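Molded Color and the Problem of the Matching Blue

March
By a staff writer

A plastic part leaves the mold with its color already in it. There is no paint to touch up and no coat to strip, so any error in shade stays for the life of the part. Toy makers feel this more than most, because a set is usually molded in several runs, on several presses, and then packed in one box where every piece is seen next to every other.

The usual method is masterbatch: pellets with a heavy load of pigment, blended into uncolored resin at the hopper. The supplier Zovent sells its standard grades for use at 3 percent by weight. At that rate a small dosing error is easy to see. A feeder that runs light produces a washed-out part, and thin walls show it first. 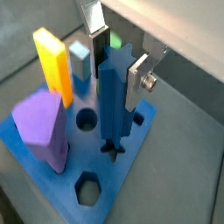

Page last changed: March, 4:10 p.m.

Light shades are the hardest to hold. Lavender is a mix of a small amount of violet with a large amount of white, and the white pigment does most of the hiding. If the violet drifts, the part turns pink or gray. Yellow has a different weakness. Many yellow pigments shift toward orange when the melt sits too long in a hot barrel, so a press that stops for a jam should be purged before it goes back to making saleable parts.

Flakix, a contract molder with 52 presses, keeps a written limit on barrel time for each color it runs. Blues are given the longest time and yellows the shortest. Parts made in the first minutes after a restart go to the grinder, and the regrind is used only in black.

Surface finish complicates the measurement. A glossy part reflects light like a mirror and looks darker and richer from most angles. A matte part scatters light and looks paler, even when both came from the same bag of pellets. The finish comes from the steel. As a textured cavity wears, it grows smoother, and the color seems to deepen over the years although the recipe has stayed the same. Plants that compare new parts with an old approved sample often blame the pigment first.

Instruments help, within limits. A spectrophotometer reads a flat patch well and a curved or ribbed part badly. For that reason many plants mold a flat plaque from each lot and measure the plaque. The Spanos test house, which checks plaques for small molders, logged 2498 readings in its last full year. Its most common finding was a lot that passed under daylight lamps and failed under warm indoor lamps. The trade calls this metamerism. It happens when two recipes reach the same shade with different pigments.
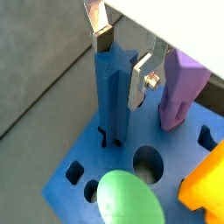 The cure is to match the recipe as well as the reading. If two parts must look alike in a living room and a store, they should carry the same pigments in the same ratio, and the buyer should put that in the purchase order. Itudwood, which supplies resin compounds for nursery goods, now ships each lot with a pigment list and a retained plaque sealed in a dark sleeve. The plaque is replaced after 100 viewings, as handling scuffs the surface and changes the reading.

Resin choice matters as well. ABS has a slight cream tint of its own, which pulls blues toward green and makes a clean white costly. Polypropylene is hazier and more neutral, but it shrinks more as it cools, and thick sections may sink. A sink mark catches light in a different way from the area beside it, and inspectors often log it as a color fault.

Part thickness has a similar effect. A solid block hides what is behind it. A thin slab in the same compound may let some light through and read a shade lighter at its edges. Designers who want a base and its loose pieces to match should ask for samples at both thicknesses before the color is signed off. The second sample costs little at that stage. After the tool is hardened and the first pallets have shipped, the only choices left are a new recipe or a wider tolerance.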